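How to Test Whether a Robot Can Do a Chore at Your Place

I get asked a lot whether the machines are ready to do the boring stuff yet. Can one carry the laundry down? Can one move parts bins from the back of a small shop to the front? My answer is always the same: pick one chore and test it properly, and you'll know a lot more than any demo video can tell you. So this page is the way I do it, start to finish, using the chore I've spent the most time on, which is picking up a crate and putting it somewhere else.

You don't need to be an engineer for any of this. You need a robot you can borrow, rent or visit (plenty of sellers will let you bring your own chore to their floor if you ask nicely), a notebook, a tape measure and an afternoon. Two afternoons is better.

Step 1: Write the chore down like you're explaining it to a bored teenager

"Tidy the shop" isn't a chore, it's a wish. "Take the crate from the floor by the door and set it on the shelf, right side up, with everything still in it" is a chore. Write down where the thing starts, where it ends and what counts as a fail. Mine looks like this:

Start: crate on the floor, anywhere inside a taped square.
End: crate on the low shelf, all four corners on.
Fail: dropped, tipped, dragged, or I had to step in.

Put "I had to step in" on your list. It's the one everybody wants to leave off! If you nudged the crate two inches so the gripper could reach it, you did part of the chore yourself.

Step 2: Do it yourself first, with a timer

Carry the crate ten times at your normal pace. Don't race. You want the honest tired-Tuesday number, and you want to notice what your hands are doing while you're at it. I never realized how much I shuffle a crate against my hip until I tried to describe the move to somebody else. A robot with one arm has no hip, so there goes that trick.

Step 3: Pick things the gripper has a chance with

Crates are a good first chore. The rim gives the fingers an edge to go for, and the sides hold their shape when you squeeze them. Soft stuff is harder. Bags, straps, cords and towels all move when you touch them, and the robot has to work out where they went.

My middle ground is a crate with something floppy in it. That's where you start learning things, because a loose strap will find its way up to the gripper sooner or later, and then you get to see whether the machine copes or just keeps closing its fingers on whatever is there.
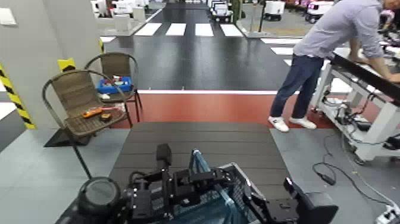 Jondau, December 20, 2024

Back at it for another round of crate work, and this is a good spot to talk about the view. When you stand next to a robot you see the crate just fine. Look from up where the head is and a lot of your picture is arm! The brackets and the finger plates sit right over the grey crate, and all you get of it is what shows beneath and between them. So do this before you blame the software for a bad grab: crouch, lean, hold your phone up at head height, whatever it takes, and look at the chore from the machine's side.

Look past the crate while you're there. On this floor there are planks, then a red strip, then a painted road with crosswalks, with wicker chairs off to the left and cables running across the floor on the right. Your house has its own version of that (rug, threshold, kitchen tile, dog bed). Every change in the floor is something to ask the seller about, and cables get their own line in my notebook. I've got an orange tool on one of those chair seats and a blue tray on the other, and I'd happily leave them for a chair-clearing chore later on. Small things on a seat are a much tougher job than a crate.

Step 4: Run it, and don't help

Do 20 tries with the crate in the easy spot. Then do 20 more and move it a little each time – turn it, slide it, push it up against a wall. Most machines I've tried look great in the first batch and a good deal less great in the second. The Veteo arm I started with was like that. Lovely smooth pickup, as long as the crate sat exactly where it had sat the time before.

Write one line per try. Time, pass or fail, and a word or two on what went wrong. "Missed rim" is plenty. You'll want to write more at first and then your hand will get tired.

My longest run so far was 150 tries, spread over several sessions in July on a Grimard unit. It passed 74 of them with no help from me. That's just under half, for a chore I can do while talking on the phone. I still came away impressed, by the way! A miss on that machine was mostly a gentle miss, with the crate left standing on the floor where it started. I'd take that over a faster robot that flings things.

Step 5: Change one thing at a time

Once you have a batch of plain tries, pick one thing and change it. Good ones to start with:

Turn off half the lights.
Put something heavier in the crate.
Lay a strap over the rim so it hangs outside.
Have somebody work nearby, close enough to be in the robot's view.

That last one matters more than people expect. Real rooms have folks in them, leaning on benches and walking past, and you want to find out whether the machine waits, carries on or freezes up. Keep whoever it is well out of reach of the arm, and keep your own hand near the stop button. Please don't skip that part.

Step 6: Add up your own time

I keep a second column for minutes I spent on the robot: setting up, resetting, untangling, restarting, reading the manual on my phone. When I tried the Lemma kit, my first weekend came to around 300 minutes of fussing for a small pile of moved crates. It got better after that, but if you only count what the robot did, you'll fool yourself.

So, are they ready?

For one crate, on a floor that doesn't change, with a person close by: getting there, and for a small shop that moves the same bin all day it may be worth a serious look. For a whole house, no, I wouldn't hand over the chores yet. My own plan is to get to 400 logged tries before I let anything near the good dishes.

If you run the test yourself, keep the fail notes even when they're embarrassing, and write down how full the crate was. I forgot to do that for my whole first month and had to start the log over.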